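Subject: Re: [household] what goes in the everyday pouch
Reply-To: household list

On Saturday, Duven wrote:

> I am trying to get my bag under control. At the moment the small
> things are loose in the bottom and I have to tip it all out to find
> anything. Do you keep wipes inside a pouch with the rest, or on
> their own? And does the color of the pouch make any difference? I
> have a plain black one and I can never find it in a black bag.

Color makes a difference, in my experience. I used a dark gray pouch for years and had the same trouble you have. The one I use now is fabric, in checks of teal, blue, green, red, orange and yellow, with a striped band along the top edge. I would not have picked it for looks, but I can spot it in the bottom of any bag I own. If you don't want to buy another one, sew a strip of bright ribbon to the black one.

As for the wipes, I keep them out of the pouch. A full pack takes up too much room and the pouch ends up a bad shape. I did try it for 3 months. The other problem is that if the flap on the pack isn't pressed down all the way, the things next to it get damp. I lost a book of stamps that way.

What I do now is put everything out on the round table before I pack.
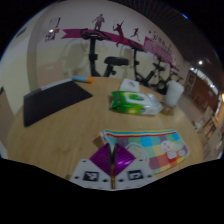
The order I use is pouch first, flat against the back of the bag, then the wipes lying in front of it with the opening facing up, then any small box on top. Boxes go last so they don't get crushed. If a box is small enough to slide around, I put it in the side pocket.

In the pouch itself I keep bandages, a comb, safety pins, tissues and a pen. That's 5 kinds of things and I try not to go over it. I used to carry a sewing kit as well but I only used it one time, so it lives in the drawer now.

On the size of the wipes, I buy the soft packs, not the hard tubs. They get thinner as you use them and the bag closes better. A pack of 16 is enough for a day out. The big ones stay at home in the kitchen.

I empty the whole bag every other week, shake out the crumbs and wash the pouch if it needs it. Mine goes in with the towels and the colors have held up fine.

If you do try the ribbon, let the list know what width you used. I have another dark one here I could fix the same way.

Velto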